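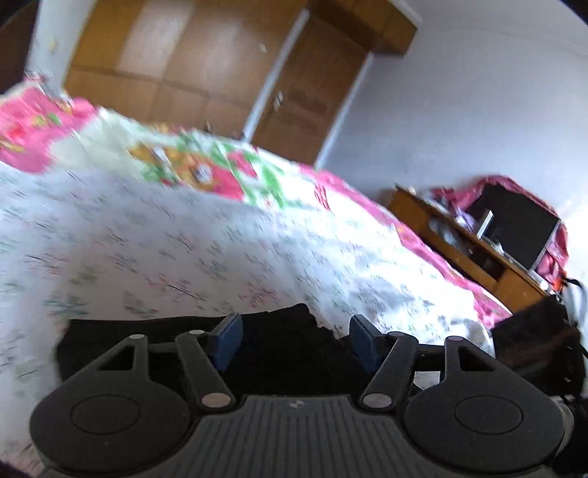

Fig. 5. Dark fabric on the bed.

Section 5: Folding on the bed

Your bed is the best folding table in the house, and once you get the hang of it you'll wonder why you ever did it on the couch! This section covers T-shirts, jumpers and other soft tops going into the Lestero drawer organiser. If you haven't put the dividers in yet, go back to Section 4 first.

Before you start
Pull the sheet flat and push the doona and pillows up to the head end. You want a clear patch at least 700 mm wide. A dark top on a lighter sheet is lovely to work with — you can see every edge.

1. Lay the garment face down with the neck pointing away from you.

2. Smooth it from the middle out to the sides with flat hands. Crumpled top edges are the usual culprit when a fold comes out lumpy, so take your time on the collar and shoulders.

3. Fold one side in to the centre, then lay the sleeve back along the fold. Do the same on the other side. The strip should now be 170 mm across (a little wider is fine for thick jumpers).

4. Bring the hem up to just short of the collar.

5. Fold in thirds from the bottom and stand the bundle on its edge. If it stays up by itself, you've nailed it!

Note: Bundles thicker than 55 mm will fit only in the Lestero deep tray. For the standard tray, unfold to step 4 and press the air out with your forearm.

Caution: Check for pins, brooches and open zips before smoothing. Don't fold anything damp, and never iron on the mattress.

Colours can go in any order you like. We sort ours from dark to light, and opening that drawer in the morning is a real treat. For socks and smalls, see Section 6.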